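7 Jan 2025

Worked on the Cirillo story from six until the light came up. It stands at 14 pages, and the last two are no good. I keep sending the brother to the ferry and he keeps having nothing to do once he is on it. Cut him back to one line and moved the letter to the front.

Jummai Tamuno wrote to say the anthology has a limit of 2000 words for each piece. I had thought it was more. She wants mine by the end of the month, along with a short biography in the third person, a thing I dislike writing.
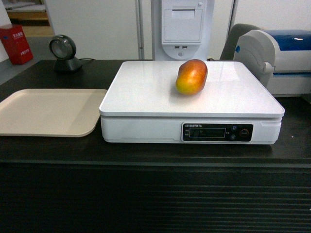

The Pernari story is the one I would rather give her. It has been sitting in the drawer since December, when Remo Bianchini read it and said the shop was thin. He was right. I had a woman selling fruit and no idea what she did with her hands. So this afternoon I put in a mango lying on its side on a white scale, red going to yellow at one end, and let her look at it for a sentence before she speaks. It helped. The daughter now comes in later, and the argument about the house is shorter.

Read it aloud twice. Changed "replied" to "said" all the way down.
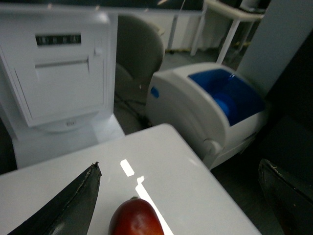
Small red fruit on a white tabletop.

Valentin Brunner telephoned after lunch about the Gridorau reading. There are 13 of us on the list and each gets 6 minutes, which seems a lot of people for one evening. I asked to go early. He said Vittoria Pellegrini had asked first — she has a train. I will read poems, probably the three about my father's coat, and leave the stories at home.

Still no word from Prorar about the second collection. I looked at the contract again and it doesn't give a date for their answer.
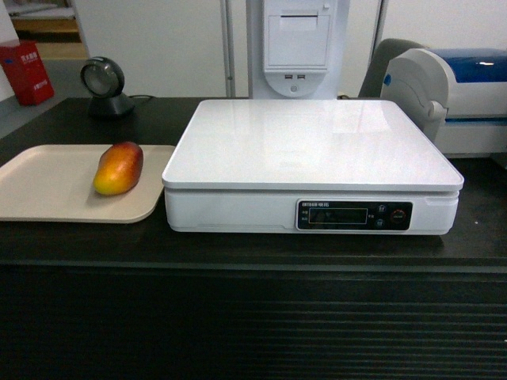 Eusebio Alvarado thinks I should write to them and ask. He waited too long with his novel and was sorry for it. I wrote a draft, four lines, and took out the apology in the second one. Will send it tomorrow after I have looked at it again.

Bed early. The biography is still not done.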